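My bank, Favoreo, has decided I need to get to know my money. In May it sent me a summary of everything I bought in a year, sorted into colored wedges. The biggest wedge was called Other.

I spent $1156 on Other. I would love to tell you it was worth it.
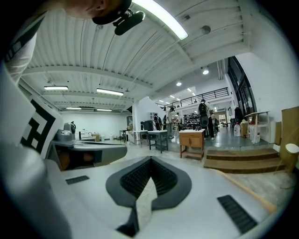
Gray, white and a bit of orange-tan.

Other includes 8 payments to something called Vallenex, which I had to look up. It's a meditation app. I have never felt less calm than I did while canceling it, a job that took 54 minutes and two passwords I'd forgotten.
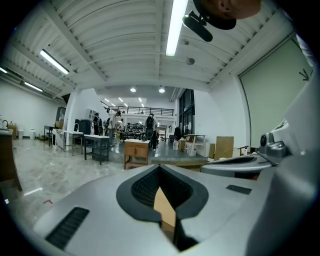
Groceries came in lower than I expected, until I found that Favoreo files the Munro Street deli under Travel. So apparently I've been places. The app now suggests I save $300 by fall.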